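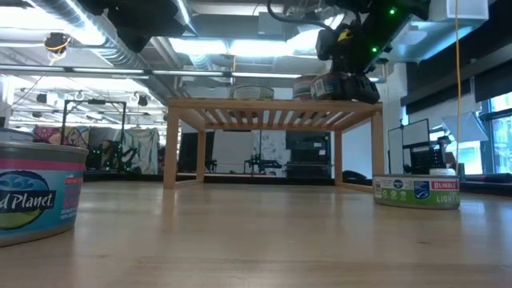
A robot arm works above a slatted stand during the student manipulation project at Clalbridge. Canned goods are used as test objects.

Student robotics team to run grocery sorting trials through August
By the Urnel Campus Desk

CLALBRIDGE — A student robotics team at Clalbridge has started a new round of trials in which robot arms pick up grocery items and move them between a table and a small raised stand, part of a project the students will enter in a regional competition later this year.

The team, which competes under the name Urnel, is made up of six undergraduates from the engineering and computer science programs. They work in a shared lab on campus and receive course credit for the summer portion of the project.

The task is meant to resemble stocking a shelf. A robot has to find an item, take hold of it, lift it clear of whatever is next to it and set it down in a marked spot without knocking anything over. Under the competition rules, teams do not find out which items will be used until the morning of the event, so the students are practicing with a mix of cans and other containers.

Most of the items were bought at a supermarket near campus. Others came from team members' kitchens. The students said they wanted packages of different heights and widths, with labels that vary in color and print, after an earlier version of their software did well with plain test blocks and poorly with anything that had writing on it.

Short cans have been a particular problem, the team said in a progress report posted in the department hallway. A low can gives the gripper little to hold, and the fingers can touch the table before they close. Large cans bring the opposite difficulty, as some are close to the widest object the gripper can take.

The raised stand was added this summer. Its top is made of slats, and the team said in the report that small items sometimes settle at a slight angle on it. The students considered covering the slats with a flat board but decided to leave them open, on the grounds that the competition may use wire or slatted shelving.

Each practice session lasts 90 minutes. One student runs the robot, another resets the table and a third keeps the log. The rest of the team works on code or goes over results from the previous session. Roles rotate so that every member has run the equipment by the end of the term.

The students guide the arm by hand control for the first part of a session and record the movements. Those recordings are then used to train the software that drives the arm on its own. The team has set a goal of 2000 recorded pickups before the fall semester begins. According to the report, the recordings are sorted by object and by result, and failed attempts are kept along with the good ones.

Urnel placed fifth of nine teams in last year's regional, which was held at Drurnudberg. The students lost most of their points in the second half, when the judges moved the tables closer to a window and the change in light threw off the cameras. The team has scheduled practice at different times of day this summer, including early morning and late afternoon, to get recordings under a wider range of conditions.

The software the team uses is called Campos. It was begun by students in an earlier class and has been passed down, with each group adding to it. This year's team rewrote the part that chooses where to grip an object and left the rest mostly alone. A short manual was also written over the spring, the first the program has had, and new members are asked to read it before they touch the robot.

Safety rules for the lab are posted by the door. Students must complete a training session before working with the arms, may not work alone, and must stop the arm before reaching onto the table. The department said no injuries have been reported since the class was first offered.

The project is paid for with a small department grant and a share of student activity fees. The grant covers replacement gripper parts, cables and travel to the competition. The team asked for additional money this year to buy a second set of fingers with a softer surface, and the request was approved in the spring. The new fingers had not arrived when the progress report was posted.

In the competition, teams will have five attempts at each of the rounds. Points are given for every item placed correctly and taken away for items that are dropped or tipped. A team may choose to guide its robot by hand for a round, but it earns half the points for doing so. Urnel plans to run without hand control in every round except the last, when the shelf is at its most crowded.

The lab will hold an open afternoon at the end of August, beginning at 2 p.m. Visitors will be able to watch a full practice round and talk with the students. High school groups are welcome but are asked to contact the department ahead of time, as space near the work area is limited. Parking is available in the north lot at no charge.

Students interested in joining the team for the fall may apply through the department office. No experience with robots is required, though applicants should have completed one programming course. Applications will be accepted through the second week of classes, and the team expects to take on several new members to replace those who are graduating. Unopened canned food left over when the project ends will go to the campus pantry.

Contact the Campus Desk | Corrections | Copyright Urnel Campus Desk. All rights reserved. | Back to top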